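Bench notebook, Nestton workshop
May 30, 2026
Tower refurb, unit 20, strip and inspect
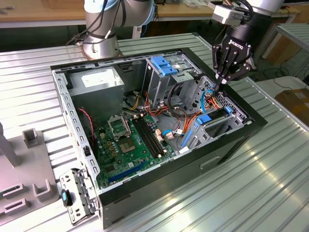

Unit 20 on its side, panel off, socket open, cables still in.

Second tower from the Chambi lot. It came in with a ticket that said "no display, fans spin," and nothing else. No drive, no memory, no processor on the intake sheet, so the aim is to find out if the board is worth keeping or if the case goes to parts.

Laid it on the ribbed table with the open side up. Side panel is on the shelf under the bench with its screws in a cup. Please don't use that cup for anything else.

Socket: retention bracket is up. Went over the contacts with the loupe in two directions and found one that catches the light differently from its neighbors, near a corner. Could be bent, could be a fiber. Did not poke it. Will look again with the good lamp before deciding. Nobody should put a processor in until that's settled.

Memory slots: both black slots empty. Blew them out, latches move freely.

Capacitors: the brown and gold ones next to the memory slots have flat tops. No crust at the base that I could find.

Power supply: still mounted. Tested it off the board with the Istum load tester at 100 W and then 200 W. Held fine at both, five minutes each. Fan has a slight tick at start and then quiets down. Keep it.

Cables: this is the slow part. The orange, yellow, red and black leads are all in one heap across the middle and hang over the board. Somebody had a tie on them at one time and cut it without putting a new one on. Plan is to bring the drive leads back toward the cage and tie them there, and leave the red bundle on the left side where it is. The blue SATA cable stays plugged in for now. I want to note which port it's on before it gets pulled.

Drive cage: blue caddy at the top clips in and out all right. The lower bay's blue tab is stiff. Worked it a few times and it loosened some. A spare would be in the Elitz box if it snaps.

Front grille: dust behind it. Brush first, then vacuum on low. Don't use the air can there, it blows everything onto the board.

Intake value on the sheet is 900 for the whole lot, so no point in buying a board for this one.

To do:
- second look at the socket, good lamp
- write down SATA port, then pull cable
- tie drive leads
- brush out grille
- try known good processor and one stick, only if the socket passes
- update the tag, it still says "untested"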